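Rivholm season two – recast or not?

marten_k
So Silvia Paulík has confirmed she won't be back as Inspector Engebretsen. Her agent says it was the filming dates and the show won't comment. 852 signatures on the fan petition so far.

dulcie76
Filming dates is what they always say. I think it was pay.

marten_k
No source for that though.

Powell Lane
Recast it. Bovmont changed its lead after 30 episodes and was better for it.

dulcie76
Disagree – Bovmont lost me that same week.

Powell Lane
Fair enough. I've cleared the desk and I'm rewatching from the start tonight. 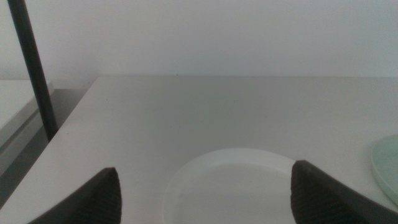
White table, pale wall.

marten_k
Start with the pilot, skip the recap.

dulcie76
Petition link is on page two.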